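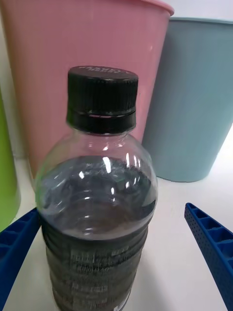
Fantasy Worldbuilding, Unit 4
Noble Houses, Succession and Invented History

Reading for this unit: chapters 1 to 6 of The Salt Regency by Aslak Sandberg, plus the family tables at the back of the book. The course packet has the tables on one sheet if you find the book's layout hard to follow.

1. Why we start with families

Many fantasy series ask the reader to learn a country, its laws and its past in a short time. A ruling family is a common way to do it. Readers already know what a cousin is and why two brothers might quarrel over a farm. Replace the farm with a crown and most of the explaining is done.

Sandberg's kingdom of Pralia has five noble houses at the start of the book. We only need three for this unit.

House Neltholm – the ruling house. Holds the capital and the salt mines. Claims descent from the first settlers, though chapter 3 gives reasons to doubt it.

House Rønning – a sea-trading house, richer than the crown by chapter 2. Foreign in origin, and the other houses bring this up whenever money is discussed.

House Fosville – old, poor, and in charge of the northern passes. Its members vote last in council by custom.

2. The succession problem

King Odrec dies in the first chapter after a reign of 35 years. He leaves a daughter, a younger son by a second marriage, and a brother who has been acting as regent during his illness. Each has a claim under a different rule.

The daughter inherits under the old settler law, which goes by order of birth. The son inherits under the Rønning treaty, which his mother's family insisted on before the wedding. The brother has no claim by blood ahead of the other two, but the regency oath says he keeps the seal "until the salt is weighed." This is a yearly ceremony, and he is the one who sets the date.

Note that all three rules are in writing and all three are valid in Pralia. Students often look for the rightful heir in this book. Sandberg does not supply one, and an essay that argues for one of the three needs to deal with the documents behind the other two.

3. Dates and depth

The calendar runs from the Landing. The story opens in the year 898, and the Rønning ships first arrived in 272. Put those two numbers next to each other. A house that has been in the country for more than six centuries is still being called foreign at the council table.

This is a useful case of invented history doing work in the plot. The dates are given in separate chapters and no character does the subtraction. Compare it with the long prologue we read in September, where the past is told in order and very little of it comes up again.

Some terms for your notes:

Backstory: events before the opening that affect the characters directly.
Deep history: events before living memory. Characters know these as legend, law or custom.
Disputed history: events that two groups in the story remember differently. The settler landing is the main one in this book.

4. Mottoes, colors and seals

Heraldry is mostly shorthand. It lets a writer show which side a stranger is on without stopping for an introduction. Sandberg uses it lightly. The Neltholm seal is a plain scale with both pans level. In chapter 5 the same seal appears on a forged letter with one pan lower than the other, and only the Fosville envoy notices – she has been reading tax receipts all her life.

House mottoes come up four times in the assigned chapters. In three of those scenes the person quoting the motto belongs to a different house. Mark the passages and be ready to say who is being addressed.

5. Questions for section

Which rule of succession do the common people in chapter 4 seem to favor, and how do we learn it?

Is the regent lying about the weighing date on page 22, or does he believe what he says? Bring a line from the text.

House Fosville has the least power and the most scenes. What does the author gain from this?

How would chapter 1 change if the reader had the family tables first?

6. Written work

Draw up a succession dispute for a country of your own. Include at least two claimants, the rule each one relies on, and one document that both sides quote. Two pages, typed. A family tree may be added on a separate sheet and does not count toward the length.

Due Dec 21, 2021, by the end of the day. Late papers lose half a grade. For the next unit, read through chapter 11 and skip the appendix on ships.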